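Suture Practice Pads - Progress Report to the Hosley Fund
Prepared by Nadège Aubert, Dornix Skills Room
October 18, 2018

This report covers the second period of the grant. The money pays for practice pads, curved needles, thread, and bench time for people learning to close a short, straight cut. Work is on schedule except for the thread order, which is explained under Supplies.
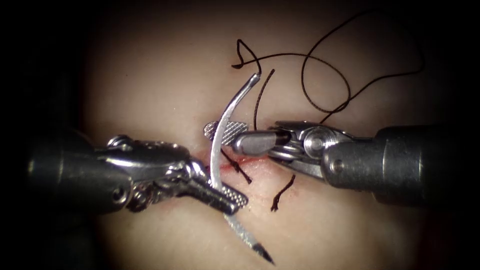
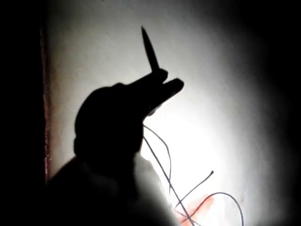

How long does one practice pad last?
Most pads are good for six closures before the surface starts to tear at the old needle holes. After that we turn the pad over and use the back for knot practice only.

Pads

We bought 525 pads from Biwott at the start of the period. At the last stock check 301 were left. The rest were used in sessions or thrown out after cutting tests. The first carton was softer than the sample we had approved, and stitches pulled through when the knot was tightened. Biwott replaced that carton and did not charge for shipping.

We settled on a pale pad with a smooth face. The textured kind we tried in the first period looked more like skin, but learners had trouble finding their last entry point on it. A red line for the incision shows up well on the pale surface. We tried blue and went back to red.

Pads are stored flat now. The ones we kept on edge in the tall cabinet took on a curve and would not lie down on the bench.

Needles and thread

All sessions use a curved needle with the thread already attached. Learners are taught to keep the needle square to the line and to follow its curve through the pad. Pushing straight ahead bends the needle and leaves a ragged hole. This is still the most common fault, and we now spend the first part of each session on it, with no knots at all.

Used needles go in the sharps box at the end of the bench. The old box was too small and had to be emptied in the middle of sessions. A larger one is in place.

Sessions

We ran eight sessions in this period, as planned. Each starts with one stitch at the center of the line, then one on either side. Scoring is done on the finished pad by an instructor who was not at the bench. The score sheet looks at spacing, depth, whether the edges meet, and whether the surface is puckered. We dropped the item for speed. It was pushing people to rush, and the pads from those sessions were noticeably worse.

Spacing has improved. Depth has not, or not by much. Learners tend to go in deep on the first side and come out shallow on the other, so the edges sit at different heights. We plan to cut a few finished pads across the line so people can see the path their needle took - this was suggested on a feedback form and costs nothing.

Supplies

The thread order from Wikira arrived late and was one size finer than we had asked for. We used it for the knot sessions, where it did no harm, and borrowed the right size from the teaching store. That loan has to be paid back out of the next order. There is no change to the total budget, but the thread line will run over and the pad line will come in under. We ask for approval to move the difference.

Lighting

The bench lamp has been lowered and brought in closer. Shadows from hands and instruments were falling over the red line before the change, mainly for left-handed learners.

Next period

The next order of pads will be placed in January. Before then we want to try a two-layer pad, so that closing in layers can be added to the course. Biwott has quoted for a small trial lot and the quote is attached. The revised score sheet is attached as well, with the old one for comparison.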